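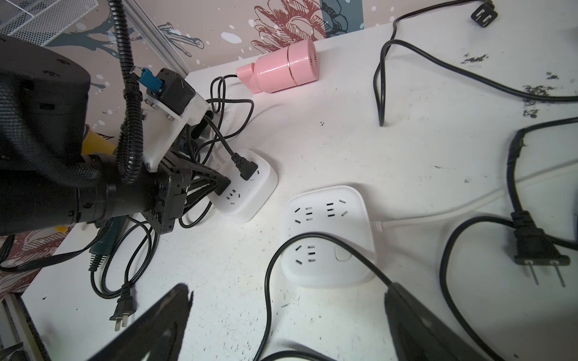 ## Tuesday, late

Cords. All arvo, cords. Wanted the hair dryers sorted before tea and got as far as untangling teh plugs. So-ying rang twice re the Harkstead stall, didn't pick up. Must ring back.

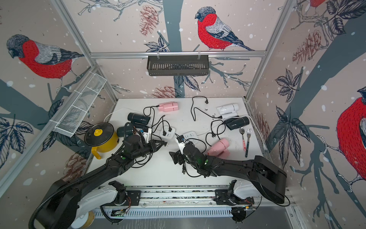

Do the power boards go in the same tub as the dryers? Separate tub, lid on, label facing out.

Traian wants 13 lots by August. Dreaming. 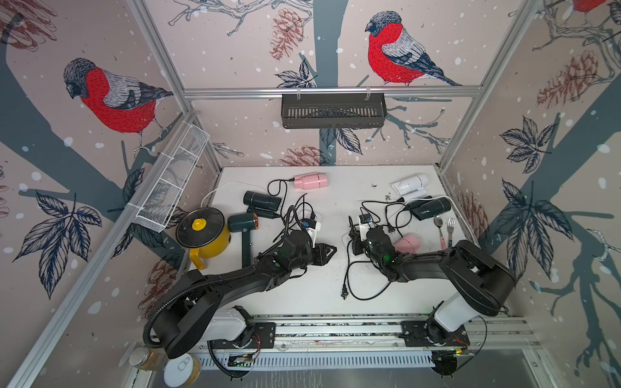
Bed soon, knees shot. Still no price from Govstead on the tubs. Might keep the dark green dryer for myself, like the coppery bit at the back, and the two pink ones can go as a pair. Milk tomorow. Bins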